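Final report for the module Rooms and Comfort
Submitted 24 May 2026, Clenenton

# Why is it so hard to hear in the Skarnine building? Echo and soft materials in two teaching rooms

## Summary

This report is about echo in ordinary teaching rooms. I compared two rooms on the ground floor of the Skarnine building, where many of our seminars are held. One room has a carpet and old curtains, the other has a hard floor and blinds. I clapped, I recorded the claps, and I asked fellow students to write down words read aloud to them. The room with the hard floor was clearly worse in both tests. After that I brought soft materials into it and repeated the tests. A thick blanket on the back wall helped more than I expected, and thin curtain cloth helped less than I hoped. At the end I give some recommendations which do not cost much.

## 1. Why I chose the subject

English is my third language. In my first year in Clenenton I noticed that I understood the lecturers well in some rooms and badly in others, and for a long time I believed that it depended on the lecturer, or on how tired I was. Then one of my seminars was moved in the middle of the term from one room to the other, with the same lecturer at the same hour, and I suddenly lost the ends of the words. I asked the others in the group. The native speakers said the new room was "a bit echoey". The international students said that they had stopped trying to take notes.

I think this difference deserves attention. A listener who knows the language very well can fill in a missing sound without noticing. A listener who is still learning has to use the sound itself, and when the sound is smeared there is nothing to fill it with. The same is true for people with hearing loss, and also for anybody who sits at the back.

## 2. Some basic ideas

When a person speaks in a room, the sound reaches the listener directly and also by many longer ways, after it has met the walls, the floor and the ceiling. Hard and smooth surfaces send most of the sound back. The time that the sound needs to die away is called the reverberation time. In a church it is long, in a wardrobe full of coats it is very short. For speech it should be short, but a room with no reflections at all is also unpleasant, as the voice seems weak and the speaker begins to shout.

Soft materials take energy out of the sound. The air moves in and out between the fibres and rubs against them. From the textbooks I learned that thickness matters very much, especially for low tones, and that an air gap behind the material can do part of the work of thickness.
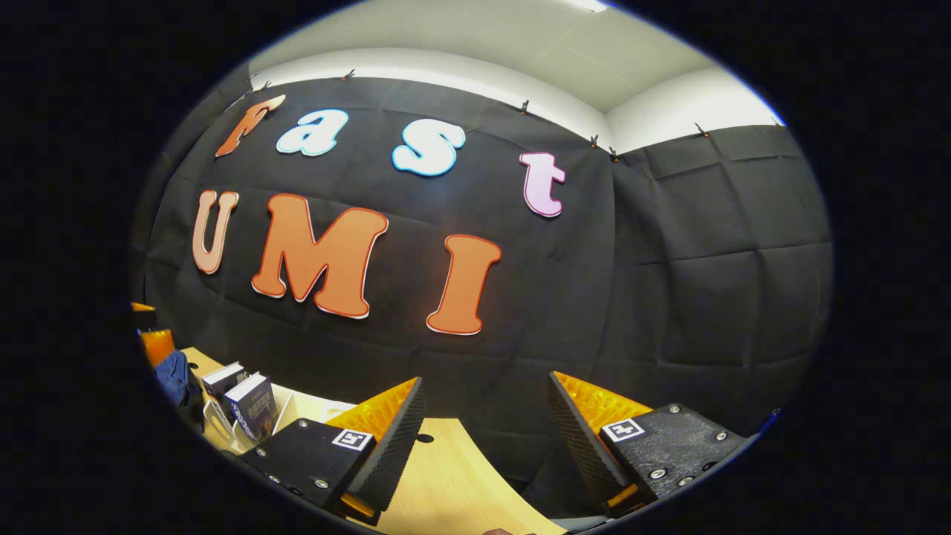 Cloth is the soft material that a school can get most easily, so I read more about it than about the others. The advice in the books is usually the same: use heavy fabric, hang it with folds, and leave some air between the fabric and the wall. A cloth stretched flat against plaster is almost the same as plaster if it is thin. People normally hang cloth for the eyes and not for the ears, and a backdrop for big foam letters, like "fast" and "UMI" on the black fabric, is chosen because orange and white look good on black. The creases and the bulging shape, which somebody might want to iron out, are from the acoustic side no fault at all. I kept this in mind when I planned my own tests, and I tried the curtain cloth both flat and in folds.

## 3. Method

### 3.1 The rooms

I call the rooms the soft room and the hard room. They have nearly the same size and the same kind of windows, to the courtyard. The soft room still has the carpet from before the renovation and long curtains. The hard room was renovated last, and it got a vinyl floor, painted walls and thin blinds. Both have plaster ceilings without any panels. I had permission to use them in April, in the evenings, when the corridor was quiet.

### 3.2 The clap test

I stood at the teacher's place and clapped two wooden boards together. A recorder stood on the last table. I looked at the recordings in Dranell, the sound program which is installed in our computer room, and compared how quickly the clap faded. I did not calculate an exact reverberation time. For this one needs a better sound source and a calibrated microphone, and I had neither. Instead I put the curves over each other and compared them by eye. I know that this is a weak point, and I return to it in section 6.

### 3.3 The word test

Fellow students sat in the two last rows and wrote down short English words which I played from a loudspeaker. The words came in pairs that are easy to confuse, for example *cap* and *cat*, *thin* and *fin*. I used a recorded voice because my own pronunciation would not be fair to anyone. The loudspeaker had the same volume in both rooms. Nobody got the same list two times.

### 3.4 The materials

In the hard room I repeated both tests with the following:

- curtain cloth, hung flat on the back wall
- the same cloth, hung in folds on a line with a gap behind it
- a thick wool blanket, on the same line
- coats over the backs of the chairs

The cloth and the blanket came from Olteanu, a second-hand shop near the station which sells mostly furniture. They let me bring the blanket back afterwards, for which I am thankful.

The coats were not in my first plan. They came from an evening when it rained and everybody arrived in heavy clothes, and the room sounded different to me as soon as we sat down. I then decided to test it properly, with and without coats on the chairs. I could have continued in this way for a long time – a normal classroom contains many soft things which are not part of the furniture, such as scarves, cushions and the backpacks that students put on the tables. A backpack has fabric, perhaps a mesh panel and some padding, but it also has books inside, and I could not find any source that says how much sound it takes. I left bags out of the test and asked everybody to put them in the corridor.
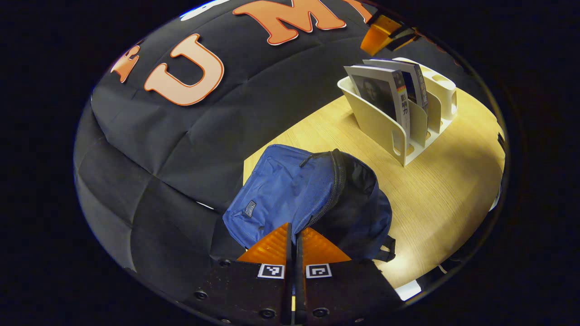

## 4. Results

### 4.1 The empty rooms

The clap in the soft room was gone almost at once. In the hard room it had a long tail, and one could also hear a quick fluttering, like a small bird. The textbooks call this a flutter echo. It comes when two hard walls stand opposite each other with nothing between them, and the sound goes forward and back. I found that it was strongest when I stood exactly in the middle between the side walls.

In the word test the students made many more mistakes in the hard room. Most of these mistakes were in the last consonant of the word. This agrees with what I remembered from my own seminar: the vowel before it is louder, and its echo covers the weak consonant that follows. The word *cap* became *cat* very often, and the other way too.

### 4.2 With materials

The flat cloth made nearly no difference. I could not see it in the curves, and the students did not write better answers.

The cloth in folds was a little better. The fluttering did not disappear, as the cloth was on the back wall and the flutter was between the side walls. I should have thought of this earlier.

The blanket gave the best result of the hung materials. The tail of the clap was shorter and the listeners said, before I asked, that the voice was "closer". The mistakes in the last consonants became fewer.

The coats gave a result similar to the blanket. I find it interesting, because coats are free, but naturally they are there only in the cold months. Summer examinations are held in this same room.

## 5. Discussion

The results fit with the theory in general. Thickness was more important than I believed at first, and the place of the material was important as well. If I could do it again, I would put the blanket on one of the side walls, where the flutter is.

I also talked with the listeners after the tests. Several of them said that the effort was worse than the mistakes. They could write the right word in the hard room, but only if they concentrated very strongly, and after two lists they wanted a pause. A seminar is much longer than two lists. My test counts only whether the word is right or wrong and it does not show this tiredness.

## 6. Limits of the work

The group of listeners was small and they were all my fellow students, so they knew what I hoped to find. The claps were not equally strong. The curves were compared by eye. The heating in the hard room makes a noise which starts and stops, and I had to throw away some recordings for this reason. I had only one blanket.

## 7. Recommendations

1. Put the carpet question on the list before the next room is renovated, not after it.
2. Replace the blinds in the hard room with heavy curtains, wider than the window, so that they stay in folds also when they are closed.
3. Fix felt boards to one side wall. They can be used as notice boards too.
4. Until this is done, give the soft room to language classes and the hard room to groups who work mostly on computers.

The recordings and the word lists are stored in the course folder. The lists may be used by other students, but please change the order of the words first.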